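Trodell Play Clock System, Set-up Guide
Section 2: Preparing the console and the end zone displays
Revision 04/06/2025

Please read this section completely before you connect any cable. The console controls both end zone displays, so a mistake in the first steps will be visible at both ends of the field.

Before you start

Check that you have the Rimar console, the two displays, the antenna, the power supply and the key for the display covers. All batteries must be charged. A full charge takes 11 hours, so we recommend to begin the day before the game. 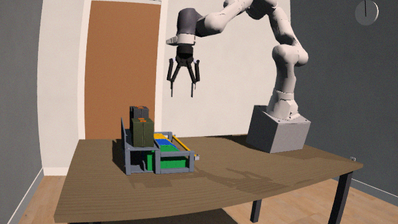

The console needs a stable place in the press box, with a free view to both end zones. Do not put it on a folding chair or on a windowsill. A solid table is the best choice, and a wooden one like the brown table in the picture is fine, provided it does not move when the operator leans on it. Leave a hand's width behind the console for the antenna cable.

Connecting the console

1. Set the main switch to OFF.
2. Screw the antenna into the socket marked ANT. Tighten it by hand only.
3. Connect the power supply to the console first, and then to the wall outlet.
4. Set the main switch to ON. The screen shows the version number and after this the word READY.

Note: If the screen shows E19, the antenna is not connected correctly. Switch off, remove the antenna and repeat step 2.

Caution: Never remove the antenna while the console is on. This can damage the transmitter.

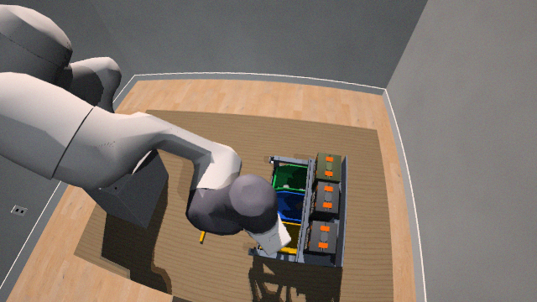
Placing the displays

5. Carry each display by its two side handles. Do not lift it by the cover.
6. Place one display behind each end zone, outside the limit line, and turn it so that the quarterback of the offense can read it.
7. Lock the wheels and fill the base with water up to the mark.
8. Open the cover with the key and press PAIR until the green light stays on.

The radio range is 3,000 feet with a free line of sight. Metal bleachers between the console and a display can make this distance shorter. 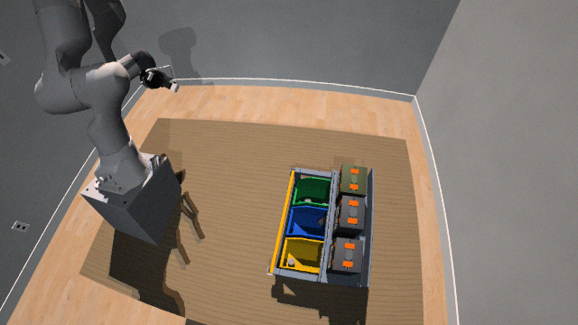
9. On the console, choose TEST. Both displays must count down from 40 to 0 at the same time.
10. If one display is late, hold SYNC for five seconds and do the test again.
11. Choose the rule set of your league. With the Ovham setting, the clock starts at 25 after a penalty or a time-out.

Note: The rule set stays in the memory when you switch off the console. If another team used the system before you, check it again before the kickoff.

For the connection of the Ndlovu wireless hand switch, please see Section 3.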